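Robots learn faster from people who dither, Urkcombe group finds

Research desk

A group at the Gruteo lab in Urkcombe has spent the winter proving something that anybody who has ever tried to thread a needle in front of an audience will be glad to hear. When you teach a robot by showing it how a job is done, you should leave the bad bits in.

The method is called Irau. It takes recordings made by people working with a gripper in each hand and a camera on the head, and it trains a two-armed robot on them. So far, so ordinary. Plenty of labs now collect their data this way, and plenty of them then do what any self-respecting person does with footage of themselves: they go through it and cut whatever makes them look foolish. A missed grasp goes. So does the long pause over the desk with both hands in the air, and the second attempt from a slightly different angle. What remains is a library of people who never put a foot wrong, which is handed to a machine that puts a foot wrong constantly.

Gruteo's team tried it both ways. One copy of the robot's controller was trained on the full pile of 317 recordings. Its twin got the 283 that had survived a stern reviewer. Both were then sent off to do the same eight tabletop jobs, most of them variations on picking up a small soft or slippery thing, passing it from one gripper to the other, and putting it down somewhere in particular. 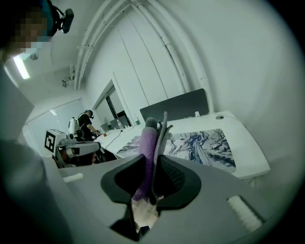

The twin raised on good behavior was very handsome to watch right up to the moment something slid. Then it carried on, closing on nothing and delivering the nothing to its destination with great care. The other one looked shabbier from the start. It approached, backed off, seemed to reconsider its career, and approached again. It also finished more of its work. On all but three of the jobs the untidy version came out ahead, and on those three the pair were too close to separate.

This is less strange than it sounds. A recording of a clean pickup tells a robot what to do when everything is going well. It contains no information on what to do a moment later when it isn't, and a robot will find its way to that moment without any help from the researchers. The discarded recordings had been full of people getting themselves out of exactly that kind of trouble. The lab had been paying people to produce its most useful material and then paying somebody else to delete it.

What Irau adds

Keeping everything would be a fairly lazy method, and the group is keen to point out that they worked harder than that. If you simply pour the fumbles in with the rest, the robot learns to fumble, a skill it already has. Early versions did this with enthusiasm. One of them, according to the write-up, learned to drop things on purpose so that it could pick them up again nicely.

Irau's trick is to split each recording at the point where the plan changes. The views from the grippers are good at showing when contact has gone wrong. The view from the head is better at showing when the person has noticed. Between those two moments there is usually a short gap in which the human is still confidently doing the wrong thing, and that gap is what gets thrown away. The recovery that follows is kept and given extra weight.

Finding the gap turned out to be the tedious part. People differ a good deal in how fast they notice. Some stop almost at once. Others, the paper says with tact, "show persistence." The software lines up the motion of both hands with the head camera and looks for the little change of speed that comes before a second try. Where it can't find one, it leaves the recording whole and hopes for the best, a policy with a long history in engineering. 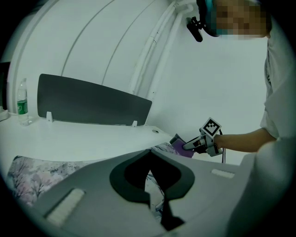
Will it leave the desk?

Visser, which builds sorting and packing cells, has been lent the code and is trying it on a line of its own. The company has not said which line. It has said that the results are "encouraging," a word that in this industry covers everything from a signed order to a small fire.

Two practical points seem to have caught its eye. The first is money. A lab that throws out fewer recordings has to make fewer of them, and wages for people standing at a desk with their arms out are a large share of the bill. The second is that the people themselves did better work when they were told mistakes were welcome. Under the old rules a fumble meant starting over, so everybody moved as if carrying a full bowl of soup past a new sofa. The new rules produced movements that were quicker and looked a lot more like how a person handles an object when no one is grading it.

There are limits. All eight jobs took place on a desk, with things light enough to hold in one gripper. Nothing broke when it was dropped. The group has said it will move on to items that do break in March, and has presumably bought a broom.

The paper also leaves out any test on robots of a different build, so it's hard to say how much of the gain belongs to the method and how much to this particular pair of arms. The code is promised once it has been cleaned up. Readers may feel that a lab with these findings should release it as it is.

A second opinion: more data is more data 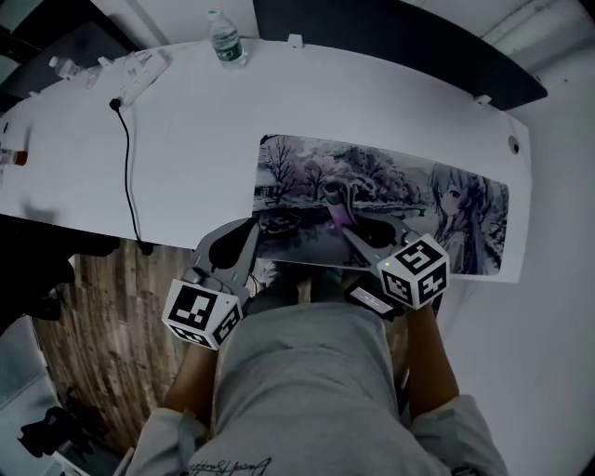
By Joris Martens
16 January 2023

I like this result, and I'd like it even more if I could be sure what it was.

The complaint is a simple one. The tidy twin had fewer recordings to learn from. Give any robot a smaller stack of homework and it may do worse on the exam, whatever was on the missing pages. The group knows this, and has a paragraph on it, placed toward the back where paragraphs like that are usually kept. Their answer is that they also ran the full set without the splitting step and it did worse than either twin. That's a decent answer. It shows that the fumbles alone don't help. It doesn't quite show that the fumbles, once split, are worth more than the same amount of additional clean work would have been.

The test I want is dull and would settle the thing. Take out the fumbled recordings, put in the same number of good ones, and run it again. It's a few days at a desk. I suspect the recoveries would still win, because I've watched a lot of robots deliver nothing to its destination with great care, and more footage of perfect grasping has never cured one of them. But I have suspected things before, and some of them are in print.

My other grumble is about the reviewer. The whole comparison rests on which recordings somebody judged to be bad, and the standard is given in the paper as "visibly unsatisfactory." Whose eyes? I have sat in on this kind of sorting, and what counted as a fumble before lunch was passing for style by late afternoon. A stricter reviewer would have made the tidy set smaller and the gap larger. A kinder one might have made the whole effect go away.

Still, the splitting idea is good and I expect to see it copied. Knowing when the hands have gone wrong is easy enough these days. Catching the instant when the person realizes it is new to me, and I can think of uses for it outside robotics, starting with meetings. If the group does run the dull test, I'll report the outcome, including if I'm wrong, in which case the report will be brief.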